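Grendstead town-wide yard sale thread, because I went to 11 stops before lunch and I have to tell somebody. June 11, 2025, mark it down as a great day for junk!

1/ If you've never done it: the whole town puts tables out on the same morning. You pick up a photocopied map at the Forkard hardware store (free, but there's a jar for the pool fund) and then you just walk. I've gone every year since I moved here and I still get butterflies when I see the first driveway with a card table in it.

2/ My rules. Small bills only. Water bottle. One big tote and one small one that folds up inside it. I eat a real breakfast, because last year I didn't and I paid too much for a bread machine.

3/ First stop was on Weluver Street and it was all kitchen. I got a cast iron corn stick pan for 5 dollars, the kind that makes the little ears. It needs a scrub and a couple of rounds in the oven with oil, but the inside is smooth as anything. I've wanted one since my grandmother's went to my cousin. (I'm over it. Mostly.)

4/ Next door they had puzzles, all marked complete in pen on the lid, with the date somebody last put them together. One said November and "missing then found under rug." I bought that one. How could I leave it there?

5/ The Sandhu Bakery had a table out front with day-old cardamom buns, three for the price of two. I meant to save one for later. I did not save one for later.

6/ Toys! I don't have kids in the house anymore but I always look, because my niece's two are at the age where anything with a face is a best friend. I like the little loose ones you dig for much more than the boxed sets.

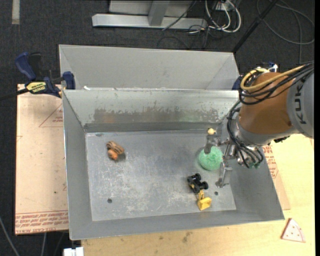 Small toys, big metal bin.

7/ My toy advice is to go early and go slow. Check the seams, sniff the plush ones (really, sniff them), and give anything plastic a good bath in dish soap when you get home. I came away with a tiny tin drum and a wind-up frog that hops to the left and only to the left.

8/ Books were everywhere this year. I counted on finding mysteries and found gardening instead, a whole crate of it, some with seed packets still tucked in as bookmarks. I took one on growing beans up strings, and the packet that was in it. The seeds are way past their date, but I'm planting them anyway and I'll report back.

9/ Best conversation of the day was with a woman selling 69 teacups. She'd put the number on her sign! Her mother collected them, no two alike, and she wanted them to go to people who'd drink out of them. I bought a yellow one with a chip in the saucer and I'm drinking out of it right now.

10/ Things I walked away from and am still thinking about: a lamp shaped like a pineapple, a typewriter with a sticky E, a set of TV trays with pheasants on them. If you bought the pheasant trays, please post a photo. I just want to know they're okay.

11/ On haggling, I'm terrible at it and I've made peace with that. What does work for me is picking up a few things and asking what they'd take for the bunch. People love getting rid of a bunch.

12/ Going back through the map tonight to mark the streets I missed. The whole north side, basically, and the church lot. If you did the church lot, tell me what was there! And does anyone know if corn sticks freeze well?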